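Skuken's lending library of things moves into the old Campos hardware store

The lights are on again at the old Campos hardware store on Skuken's main street, and the place is full of ladders.

It is also full of drills, cake pans, card tables, snow shovels, tents, a very heavy tile cutter and a sewing machine in a case with a new handle. All of it can be borrowed. Korkumness, the town's lending library for household things, opened its doors in the building in November after outgrowing the back room of the public library, and the first afternoon brought a line that reached past the bakery.

"I thought we'd have a slow start and I'd get to put labels on the shelves," said Hòa Tiêu, who runs the lending desk. "I put up maybe half of them. Then people wanted ladders."

The idea is simple enough. A member looks through the list, picks out something they need for a weekend job or a family dinner, and carries it home. When the job is finished they bring it back clean, and it goes out again with the next person. Membership is open to anyone who lives in Skuken or works there, along with people from the farms on the Jirkov road, who asked to be let in and were.

In the public library's back room, Korkumness had a single wall of metal shelves and a desk that doubled as the book repair table. Anything taller than a person had to be kept in somebody's garage, so borrowing the long ladder meant a phone call and a drive across town. Now the ladders hang in a row where the store used to keep its lumber, and there is a wide rear door for loading them onto a truck.

Plenty of people in line that first afternoon had come to see the building as much as anything. Campos sold nails, paint and seed here for years, and the long front counter is still in place, worn pale along the edge where customers leaned on it. So are the little wooden drawers behind it, which reach almost to the ceiling. The brass pulls have been polished, and the drawers now hold drill bits, cookie cutters, sewing machine feet, tent pegs and spare keys for things that lock. The rolling ladder still rolls!

The Campos family kept the rent low for the first 2 years and left the sign up over the window. Korkumness has a smaller sign of its own on the door. A few people have already walked in asking for wood screws, and the desk keeps a coffee can of them for just that reason.

The list of things to borrow has grown to around 120, nearly all of it given by people in town. The garden tools came from one household that was moving to an apartment. The camping gear came in over the summer, a tent here and a stove there, and by fall there was enough to send a family of 4 off to the lake with everything but the food. That set was booked straight through the warm weeks, and there is already a waiting list for spring.

Tools are still what most people come in for. The tile cutter has been out so often that it has its own page in the booking ledger, and the wallpaper steamer is close behind. Tiêu puts that down to the age of the houses in Skuken, where every bathroom seems to be somebody's next project.

The surprise of the past year has been the kitchen section. It began with canning kettles and a pasta maker, and it took off when people started asking for everyday appliances too – for a kitchen remodel, say, or a first apartment where the rent has eaten up the budget, or a houseful of relatives and one small stove. A borrower who had her floors torn out last month fed her family for the whole job with a loaned microwave and an electric skillet set up in the dining room. She brought both back with a jar of plum jam for the desk.
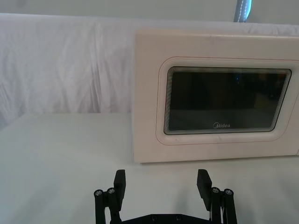
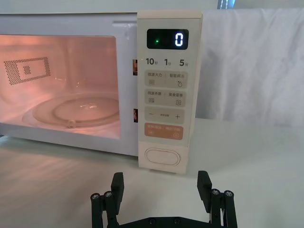 White microwave on a white tabletop. Kitchen appliances can be borrowed at Korkumness for up to 9 days.

Appliances go through a check before they are lent. Cords and plugs are looked over, anything with a door or a lid is opened and shut a few times, and each item gets a run at the back bench. If it passes, it gets a tag with the date on it. If it doesn't, it goes on the repair shelf, and from there it may end up at the fix-it table, which is the part of the new place that Tiêu can hardly stop talking about.

The table runs most of the length of the rear wall, under the windows, with good lamps and a row of outlets. On repair evenings anyone can bring in something broken and sit down with a person who knows a thing or two about it. Lamps are the most common patient. Toasters come next, then zippers, wobbly chairs and radios that hum. Owners do as much of the work as they want to, and most of them end up holding the screwdriver.

"A man came in with his grandmother's mixer, and it hadn't turned in years," Tiêu said. "He did the whole job himself with one of our people sitting next to him. When it started up, the entire table clapped. I clapped. I dropped my sandwich."

The old room at the library could fit a repair evening only when the reading group wasn't meeting. The new one has space for it every week, and there's talk of adding a daytime session for people who don't like driving after dark. A sharpening night is planned too, for knives, scissors and mower blades, and a retired upholsterer from Jirkov has offered to teach a class on re-covering chair seats. That one filled up before the notice was dry, and a second is being set up.

Getting the building ready took most of the summer and part of the fall. The roof was sound, but the floor had soft spots near the loading door, and the heating had not been run in a long time. A crew from the high school building trades class took up the bad boards and laid new ones, matching the width of the old ones so well that visitors have been getting down on their knees to look for the seam. The paint was left over from the town hall. It is a cheerful yellow, and there was enough of it to do the restroom as well.

Moving day itself was a kind of parade. Everything small went down main street in wagons, wheelbarrows and strollers, and the long ladder was walked the whole way by the wrestling team. The bakery put out rolls. It rained for part of the route, and hardly anyone went home.

The shops along the street have been glad to see the windows lit. The owner of the paint store said that he'd been asked if he minded people borrowing rollers and trays instead of buying them. He doesn't. They all have to come to him for the paint, he said, and he has sold more of it this month than he usually does before spring.

For now, borrowing works by paper and pencil. Each item has a card, the card goes into one of the wooden drawers when the thing goes out, and a phone call follows if it's late. An online list is being put together so that people can check what's in before they make the trip, and a draft of it should be up by the end of winter. Tiêu would like to keep the cards going too. She likes reading the notes borrowers leave on them. The card for the big soup pot has a recipe on the back, and somebody later corrected the amount of salt.

There are still gaps on the shelves, and the desk keeps a wish list taped to the counter. At the moment it asks for a carpet cleaner, sleds, a second sewing machine, folding chairs in any color, and baby gates for visiting grandchildren. Items should be clean and in working order, or close enough that the fix-it table can have a go. Please don't leave things outside the door overnight. Mattresses, large freezers and anything that runs on gasoline can't be accepted, with the exception of the one rototiller, which was there before the rule.

New members can sign up at the counter with proof of address. The yearly fee is whatever a household can manage, and it goes to the heating bill and replacement parts. Borrowers are asked to call ahead for the ladders, the tile cutter and the camping set. Korkumness is open in the afternoons until 6 p.m., with later closing on repair evenings, and parking is behind the building by the loading door.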